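Search minutes Go
Shared Kitchen > Minutes > June

Present: Mareike Lenz (chair), Ute Tiedemann, Svenja Sauerland, Arne Sauerland (minutes). Apologies: Roswitha Bauerfeind, who had a dentist.

1. The bell
Ute asked who keeps ringing the little service bell with the blue top. Silence. Arne proposed retiring it. Svenja pointed out that it is the only thing in the kitchen that gets a response. Bell stays, 2 votes to 1, chair abstaining.

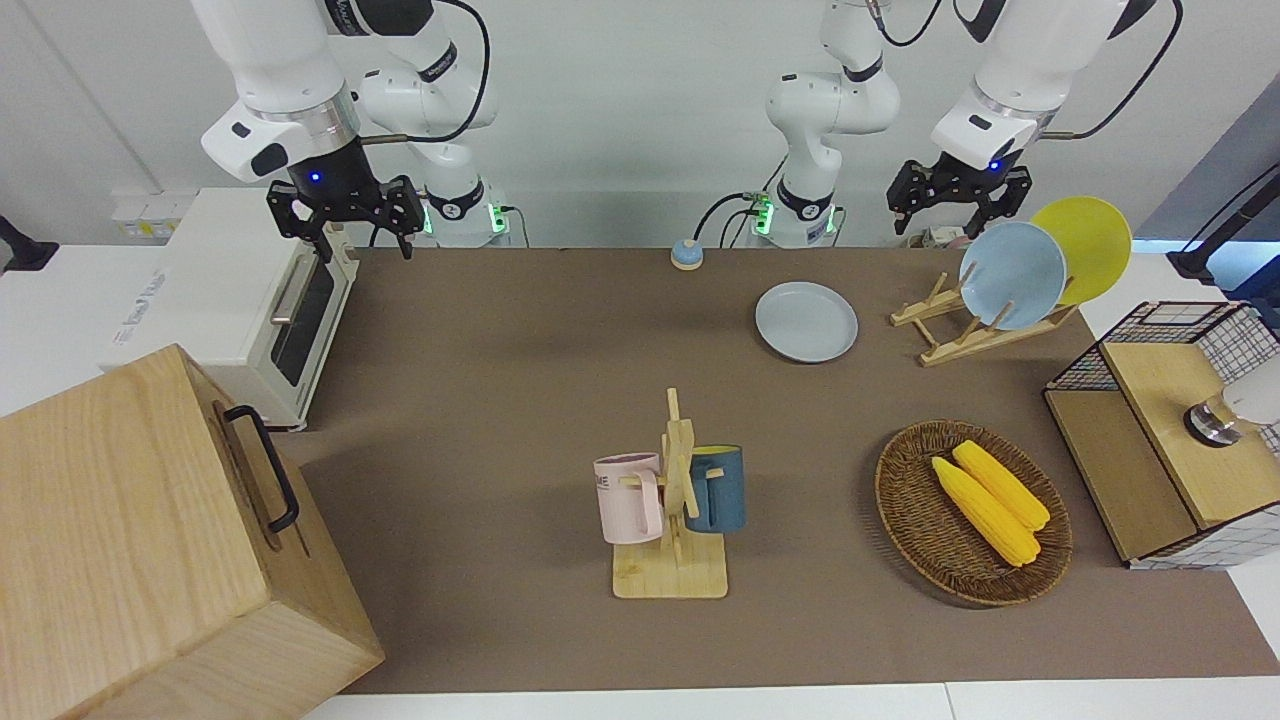
2. Wooden box
The big box with the black handle still lives in front of the toaster oven. Mareike would like it to live somewhere else. Everyone agreed, and everyone looked at Arne.
Action: Arne, before the July meeting.

3. Plates and mugs
Plates go upright in the wooden rack, yellow ones included. Mugs hang on the mug tree. Ute has said this before and asked that it be minuted that she has said this before.
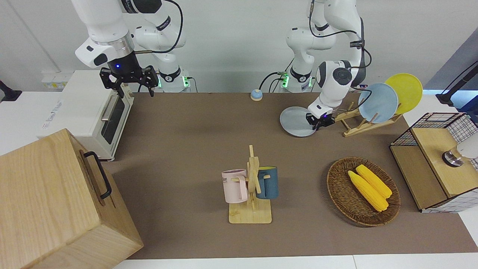 Svenja wants a second rack, and Ceton has one for 30. Mareike reminded her that the kitchen fund holds almost 100 and the faucet drips. Deferred.

4. Any other business
None that anyone would admit to. Closed at 8:40 p.m.

2 comments · 3 shares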